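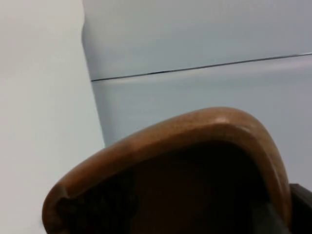

About Skallow Fire and Rescue District

Skallow Fire and Rescue District provides fire protection, rescue and emergency medical first response to the town of Skallow, the village of Murnavard and the farms and ranches between them. We cover 197 square miles from 3 stations. The district is a separate unit of local government, with its own elected board and its own budget, and is not a department of the town or the county.

Our stations

Station 1 is on Aguirre Street in Skallow, behind the old post office. It is staffed day and night and houses the district office, the training room and the ladder truck. The office is open to the public from 8 to 4:30 and is closed for lunch.

Station 2 is in Murnavard, next to the grain elevator. One full-time crew works there during the day. At night calls are answered by paid on-call firefighters who live nearby.

Station 3 is on Tronis Road at the north end of the district. It is an on-call station with an engine and a brush truck. A water tender was moved there from Station 1 after residents on the north side asked for one, as there are no hydrants past the canal.

Who we are

The district has 36 full-time employees and 50 paid on-call firefighters. All full-time firefighters are also certified as emergency medical technicians. On-call members must live or work within the district and complete the same entry training, which is given on evenings and weekends. Applications are accepted all year. New classes start in January.

We do not run the ambulance service. Ambulances are provided by the county, but our crews are sent to serious medical calls and often arrive first because our stations are closer.

How we are paid for

Most of our money comes from property tax. The rest comes from plan review fees, burn permits and state grants for wildland equipment. We do not bill residents for answering a fire call. The current budget and past audits can be read at the district office, and copies are available at the Murnavard library.

The tax rate can only be raised by a vote of residents. The last measure passed and paid for daytime staffing at Station 2. The one before it did not pass, and the replacement of the Station 1 ladder truck was put off as a result.

Other services

Burn permits are issued at Station 1 and may also be requested by phone. Smoke alarms are installed free of charge for homeowners in the district; renters should ask their landlord to call us. We inspect businesses, schools and apartment buildings every year. Station tours for school groups need two weeks' notice.

Board meetings

The board meets once a month in the training room at Station 1. Meetings are open to everyone, and the agenda is posted on the front door three days ahead. Anyone who wants to speak should sign the sheet by the door before the meeting starts.

For emergencies call 911. Please do not use the office number or email to report a fire.

Page last updated Jan 1, 2022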